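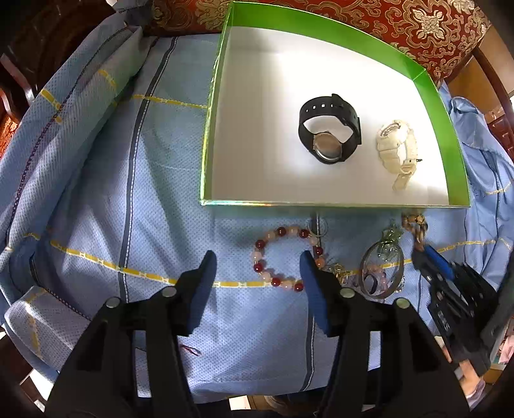

1. 장비 구입 계획의 목적

이 보고서는 Calimlim 프로젝트의 다음 학기 장비 구입 계획을 정리한 것입니다. 우리 조의 과제는 작은 물건을 집어서 상자에 정리하는 동작을 기록하고, 그 기록을 나중에 로봇 팔의 학습에 사용하는 것입니다. 작업은 손으로 드는 그리퍼로 합니다. 물건은 손목시계, 구슬 팔찌, 은색 고리와 같은 장신구입니다. 크기가 작고 모양이 서로 달라서 장비의 차이가 잘 나타난다고 생각했습니다.

로봇 팔의 구입은 이번 계획에 들어가지 않습니다. 로봇 팔은 Flurkau의 공동 실습실에 이미 있고, 우리는 예약해서 쓸 수 있습니다. 그래서 이 보고서는 그리퍼와 소모품, 그리고 저장 장치만 다룹니다.

2. 예산의 조건

학과에서 받을 수 있는 금액은 모두 1,000유로입니다. 한 품목이 500유로를 넘으면 견적서를 2부 제출해야 하고, 승인에 시간이 더 걸립니다. 작년의 조는 이 규칙을 늦게 알아서 12월에야 장비를 받았다고 들었습니다. 우리는 가능하면 모든 품목을 이 기준보다 낮게 정하려고 합니다.

3. 품목별 검토

3.1 그리퍼

처음에는 그리퍼를 새로 사는 것을 생각했지만, Staltgate에서 학생 과제용으로 빌려주는 방법도 있었습니다. 한 학기 임대료는 거의 400유로입니다. 구입보다 싸지만, 학기가 끝나면 돌려주어야 합니다. 수리비를 누가 내는지도 계약서에서 분명하지 않아서 아직 문의하고 있습니다.

우리 조의 의견은 둘로 나뉘었습니다. Rommel Rivera 씨는 임대가 좋다고 했습니다. 다음 학기에 과제의 내용이 바뀔 수 있기 때문입니다. 저는 구입이 좋다고 생각했으나, 예산표를 만든 후에 의견을 바꾸었습니다. 그리퍼를 사면 다른 것을 거의 살 수 없습니다.

3.2 손가락 패드

손가락 안쪽의 파란 패드는 소모품으로 계산합니다. 구슬이나 금속 고리를 자주 집으면 표면이 닳을 것이라고 예상합니다. 패드는 Tunport의 부품 가게에서 여분을 주문할 계획입니다. 그러나 규격이 맞는지 먼저 확인해야 하므로, 한 벌만 사서 시험한 다음에 나머지를 주문하겠습니다.

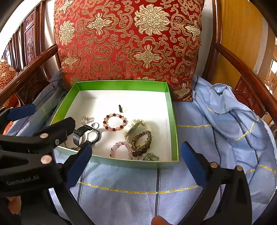

사진 제공: Rommel Rivera

3.3 상자와 천

안쪽이 흰 상자는 어두운 물건을 구별하기 쉽습니다. 반대로 흰 시계나 투명한 장식은 배경과 비슷해서 구별이 어려울 수 있습니다. 따라서 안쪽이 어두운 상자를 하나 더 사는 것을 제안합니다. 가격은 낮으니까 예산에 큰 영향이 없습니다.

줄무늬가 있는 하늘색 천은 계속 사용하고, 무늬가 없는 천을 추가합니다. 천에 주름이 있으면 얇은 줄이나 작은 반지가 그 사이에 들어갈 위험이 있습니다. 천을 고정하는 집게도 같이 주문하면 좋겠습니다.

3.4 저장 장치

영상 파일은 용량이 크기 때문에 외장 디스크가 필요합니다. 학교 서버도 사용할 수 있지만, 실습실의 인터넷이 느려서 당일에 올리지 못하는 경우가 있습니다. 디스크의 용량은 한 번의 작업에서 나오는 파일 크기를 잰 후에 결정합니다.

4. 구입 순서

가장 먼저 Staltgate의 임대 계약을 확인합니다. 그다음 시험용 패드와 외장 디스크를 주문합니다. 상자와 천은 가까운 가게에서 살 수 있으므로 마지막에 사도 괜찮습니다. 남은 금액은 수리비로 두고, 학기 중간까지 쓰지 않으면 패드를 더 사는 데에 사용하겠습니다.

5. 아직 결정하지 못한 점

그리퍼를 두 대 빌릴지는 정하지 못했습니다. 두 사람이 동시에 작업하면 시간이 줄어들지만, 좁은 자리에서는 그리퍼끼리 부딪칠 수 있습니다. 두 번째 그리퍼에 할인이 있는지도 Staltgate에 물어보았고, 답변을 받으면 예산표를 고쳐서 다시 제출하겠습니다.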